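Teaching by demonstration (robotics) 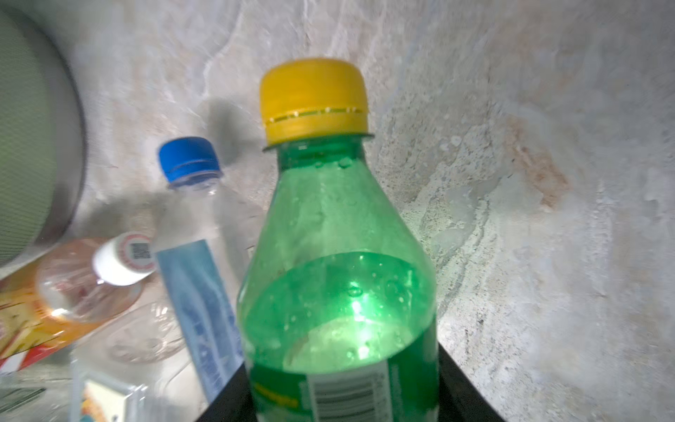 Bottles on a stone-like surface, seen from the robot's wrist camera. Photo: Ngân Lục / Quan

Teaching by demonstration is a way of giving a robot a new skill by showing it what to do, in place of writing out each movement as a program. A person carries out the task through the robot, either by moving its arm directly or by steering it from a distance, and the machine keeps a record of what its joints did and what its cameras saw. A learning program then uses many such records to work out how to act by itself.

The method is also called learning from demonstration or, when the robot copies its teacher closely, imitation learning. It is one of the liveliest corners of robotics, partly because it opens the work to people who have never written a line of code. A good cook or a patient shelf-stacker can make a superb robot teacher!

Teaching by hand

In hand-guided teaching (often called kinaesthetic teaching) the motors of the arm are made to give way to a light push, so that the teacher can take hold of it and lead it through the task. The robot feels its own path as it goes. The approach is quick to learn and gives a lovely direct sense of what the arm can and cannot reach. Its main drawback is that the teacher's own hands and sleeves tend to get into the camera's view, and a robot trained on such pictures may come to expect them.

Teaching by remote control

Remote teaching, or teleoperation, keeps the person out of the way. The teacher may hold a game-style controller, wear a headset and gloves, or move a small "leader" arm whose motions are copied by a larger "follower". Leader arms are popular for fiddly jobs such as turning a screw cap, where the wrist has to twist while the fingers keep their grip.

The hard part is touch. Many simple systems send no sense of force back to the teacher, who has to judge by eye how firmly a bottle is being held. Tùng Vũ and Gönül Çınar, working on the Traltovby leader arm, added a gentle buzz to the handle that grew stronger with the grip. New teachers took to it within an afternoon.

The view from the wrist

A camera on the wrist travels with the gripper and shows the object at close range just when it matters most. Drinks bottles are a favourite subject and a surprisingly tough one. Clear and tinted plastic lets the background show through, bright spots shift as the arm moves, and the edge of the liquid can be mistaken for the edge of the bottle. Caps, being solid in colour and ribbed, are much easier to find -- a yellow cap on a green bottle stands out well against pale stone. Labels and barcodes help too, when they happen to face the right way.

How many demonstrations?

Needs vary widely with the task. The Hirkar bottle set, put together by Tarun Rathore, holds 700 demonstrations by seven teachers, with bottles both upright and lying down. In trials with the set, a robot trained on 100 varied demonstrations coped better with unfamiliar bottles than one trained on a larger number that were nearly alike. Around 40 were enough for a single bottle always placed in the same spot.

Failed attempts are sometimes kept as well. A teacher who misses the cap, backs off and tries again shows the robot how to recover, and such passages are marked separately in the Hirkar set.

See also

Teleoperation
Robot gripper
Plasteter (training software)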